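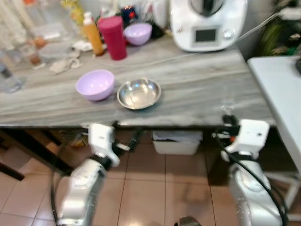
To: clukby-users
From: Fongchan Kaewsai
Subject: Re: how many bowl episodes is enough?

On the kitchen set, Wongsuwan group wrote:

> We have 50 demonstrations of bowl stacking, all done by the same person on
> the same afternoon. Training loss is lovely. On the real arms it goes to the
> spot where the bowl was in March and closes the gripper on nothing, with
> great confidence. Is the answer just more episodes? Somebody here said the
> number is 1585 but could not say where that came from.
>
> Also, do you clear the counter first? Ours is bare. It seemed cleaner.

I think I'm the source of 1585, and I'm sorry. It was the size of our kitchen set when I gave the talk at Clinberg. It was that size because that was when the slides were due.

After filtering we trained on 822. The rest went for the usual reasons: operator sneezed, left and right streams drifted apart, somebody forgot to press stop and we have a beautiful long recording of two arms doing nothing while lunch is discussed. I would not chase either figure. Your 50 may be fine as 50. What worries me is "same person, same afternoon."

On clearing the counter: please don't. We did that for the first month and got a policy that was superb at bare counters. None of the kitchens we then took it to had one. Now we leave the mess in. A typical start for us is a couple of bowls near the middle, one plastic, one steel, another bowl pushed toward the back next to a tumbler, a pump bottle, a food processor hogging the right side, and a crumpled cloth on the left that no one has been brave enough to fold. The cloth has been in so many episodes that I've started to think of it as a member of the lab.

The steel bowl deserves its own paragraph. It's shallow and polished and throws light straight back at the head camera, and for a while our model treated the highlight as the thing to grab. Plastic bowls were no trouble at all. If all your bowls are the same matte plastic you will never see this, and then you'll demo for a visitor who has brought a steel one. Mix them in from the start. Swap left and right too. We had far too many with the plastic bowl on the left, which was my doing, as I set the counter the way I set it at home.

Cables: we leave appliance cables where they fall, within reason. If one lies across where the gripper has to go, move it before you record, or your operator will spend the episode making tiny detours around it and your model will learn the detours. I have watched ours swerve politely around a cable that had been gone for a week.

What we do per session, for what it's worth:

Operator does 30 episodes and then stops, whether they feel good or not. After that they get fast and sloppy and don't believe you when you say so.

Bowls get moved between every episode. Not nudged. We have a stack of cards with positions on them, because people asked to "put it somewhere random" will put it in the same three places forever.

Clutter gets changed between sessions only. Changing it every time sounds better, but we ended up with operators rearranging jars for longer than they recorded.

Arms start just below the front edge of the counter, grippers open, both in view of the head camera. Check the view before the first take. We lost a morning to a head tilt that showed us mostly floor tile.

Keep some failures. If the operator misses the rim and regrasps, that one stays. If they knock the bowl and chase it across the counter, that one stays as well, unless language was used and your rig records audio. (Turn off audio.)

Label at the time. We let labels pile up once and then had one poor soul watching bowls for days. He has since moved to Brultisico and works on conveyor belts, and tells me he is happy.

To the question you did ask: before adding anything, I'd take your existing 50, hold out the ones where the bowl sits farthest from the average spot, and see how badly it does on those. My guess is badly. Then get a second operator, ideally one with the opposite handedness, and record 30 more with the bowls well spread out and some junk on the counter. If the March ghost bowl is still there after that, look at your wrist camera timestamps. Ours were late by roughly the time it takes to say "that looks fine."

One thing I'd like to hear back on. Does anyone on the Clukby list record with the lights changing during an episode, somebody walking past a window, that sort of thing? We only vary light between sessions and I suspect the steel bowl is going to make me regret it.

The position cards are a text file now, so write to me off list if you want them. They assume a counter with a straight front edge and will need fixing if yours has a corner.

Fongchan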